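We use cookies to remember your settings. Accept / Manage

2018-07-02

Living room, finally

Slept badly, woke up early, lay there listening to the upstairs neighbor's faucet and decided that if I was going to be awake I might as well be useful. So today was the living room! I've been putting it off since the kitchen, and the kitchen was (checks last entry) embarrassingly long ago. Coffee first, though. Two coffees. Then I stood in the doorway in my socks for a good while, which I count as planning.

My plan was to start with the couch and work out to the rug, and leave the folding table for last, and I more or less stuck to that apart from a detour into a drawer full of takeout menus that ate most of an hour. Did you know Osuvska used to do delivery? I didn't. I had three of their menus.

The couch, then. I know I go on about it. Soon-im wanted something in plain cloth with straight lines and I wanted a big squashy leather thing in a color you can't quite name, and I won, and I've been defending it ever since. Some people say sage. The slip from the store called it Zollico Lagoon, and I refuse to say that out loud. It's grey-green, it's shiny when the sun gets on it, and it wrinkles like an old glove. Every seat has its own set of creases. Mafalda says that means it's worn out and I say that means it's comfortable, and we've had this conversation enough times that we can do each other's parts.

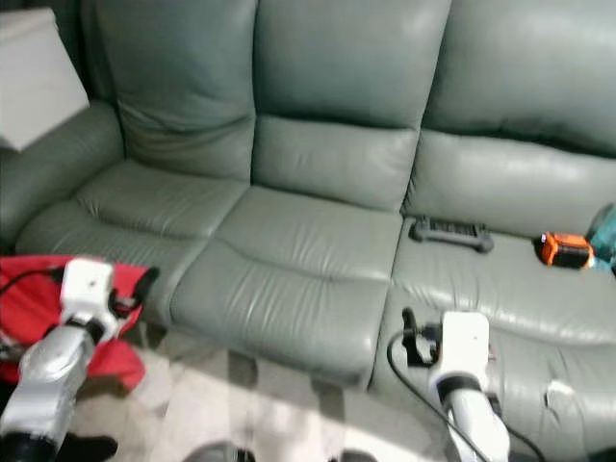 What came out of the couch

I pulled my sleeves up and went down the gaps with my hand, which is a brave thing to do with no gloves on. Haul: a pen from Pivbridge (never worked there, never been there), an earring back, a whole lot of popcorn, and a library card that belongs to Da-eun, who replaced it in November and paid the fee and everything. I texted her a picture of it and got back a single period. Also one coin from a country none of us can remember visiting.

Then I wiped the leather down with a damp cloth and a tiny bit of mild soap, seats first, then the arms, then the backs. I always forget how much lands on the backs. You lean your head there every night and never think about it. I dried each part with an old T-shirt before I moved on to the next, and I pushed the T-shirt right down along the seams. It squeaked. The pale scuffs near the gap didn't budge and I've decided to be fond of them.

The laundry situation

Here's where it slowed down. I'd been doing that thing where clean clothes go on the couch "for now," and for now had gotten long. The navy ribbed knit was the one I kept picking up and putting down again. I love that thing. It's soft and heavy and it takes forever to dry, and I can never decide if it wants to be folded or hung, so mostly it does neither and just lies across the seat looking comfortable. There was also a white box wedged up behind the arm that I'd completely stopped seeing. Isn't that strange, how a box can be in your way for weeks and then turn invisible? I moved plenty of other stuff before I so much as thought about the box.

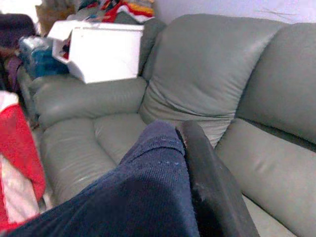 Should you hang a heavy knit or fold it?

Fold it. On a hanger the weight pulls at the shoulders and the whole thing gets longer, and you end up with those pointy little bumps. Fold the sleeves in, fold it in half, put it on a shelf with nothing much on top.

(That's Joon-young's rule, by the way. He's the only person I know who owns a sweater comb and he is very calm about it.)

After that I put on a podcast about lighthouses and went through the rest of the pile. Socks are a separate grief and I'm not getting into it today. I did find the match for the striped one, though, so if you've been following that story, it's over.

The rug, oh boy

The rug is pale gray shag and I would buy it again tomorrow, but it is a lot of rug. Everything that falls on it just sinks. Vacuuming a shag rug is half vacuuming and half combing, and I like to go over it with my fingers first, on my knees, feeling around for anything hard. I did that for as long as my knees would let me. Then vacuum, slow, one way. Then again the other way. The folding table stands partway onto it, and its legs always leave those little dents, and Jin-sol swears by an ice cube for dents. I tried it and all I can report is a wet spot. Maybe I was impatient! I'll look again tomorrow.

I also wanted to cut off the loose bits. Every shag rug gets them, one long strand sticking up above the rest, and the temptation is to pull. Don't pull. Snip it level with its neighbors and walk away. For this I use the pink scissors and only the pink scissors. The good black ones live in the kitchen and are for food packets, and if anyone asks I've never once used them on tape.

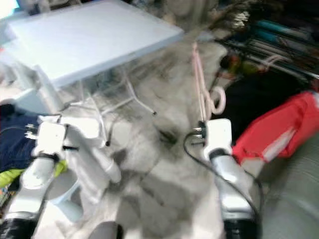

Pink scissors, shag rug, a bit of the folding table.

By the time I'd gotten to the folding table I was hungry and cross, so it got a wipe on top and a promise. I ate toast standing up. Spent $6 on a fancy lemon soda from the corner place, drank it on the clean couch with my feet up, and felt like a queen for as long as the bubbles lasted.

Still to do: the box, the table, and the drawer with the menus, where I only threw away one. Soon-im is bringing Bermúdez onions over on Thursday-ish-or-whenever, her words, and wants to show me how to do the soup. So the kitchen will be a mess again. Going to bed now, my hands smell like soap.

144 shares · 3 comments

Mafalda Valente
It's worn out. (Looks great though!)

Da-eun Bae
I want my card back. I want to frame it.

Jin-sol Hyun
You have to let the ice cube melt ALL the way and then fluff it with a fork. Did you use a fork? I bet you didn't use a fork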